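Matte white tabletop, scuffs and cleaning
Forum: Workshop Furniture and Surfaces

rimell_bench
Moving into a shared unit in May and need to choose tops for 5 benches. Leaning toward matte white. Main question is cleaning: does matte hold marks worse than satin? 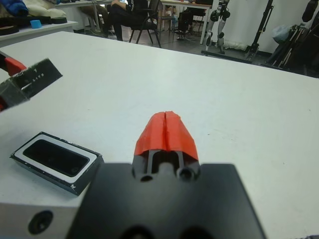
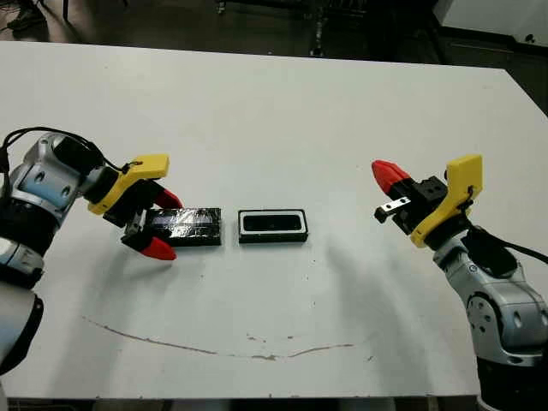
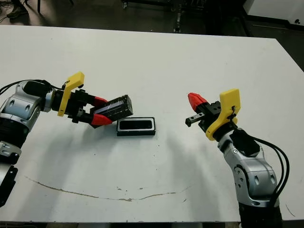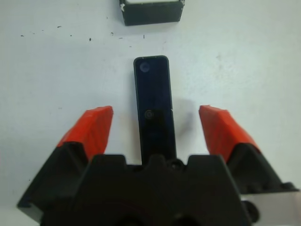
Budget is 57 per top, finished. Edges can be plain. No solvents on site, so anything that needs acetone is out.

Haberkorn_R
Matte holds more. The texture that kills the glare also traps rubber and graphite. Satin wipes off in one pass with dish soap. I would pay for satin.

thu.luu
Disagree. Satin shows every fine scratch under overhead lighting. We ran both at Pavness for 4 years and replaced the satin ones first. Melamine sponge, light pressure, rinse after.

Haberkorn_R
A melamine sponge is an abrasive. Use it weekly on matte and you get shiny patches. Those don't come out.

thu.luu
Weekly, yes. We did it twice a year. Soap and a microfiber cloth otherwise.

B_Sala
Ask the supplier for the wear rating before arguing about gloss. A cheap top in either finish will wear through at the front edge first. Also seal the cable holes, or the core swells.

rimell_bench
Supplier gave no rating. Asked for 2 offcuts, one of each finish. Will rub both with a shoe heel and a pencil and post results.

Haberkorn_R
Add coffee, left overnight.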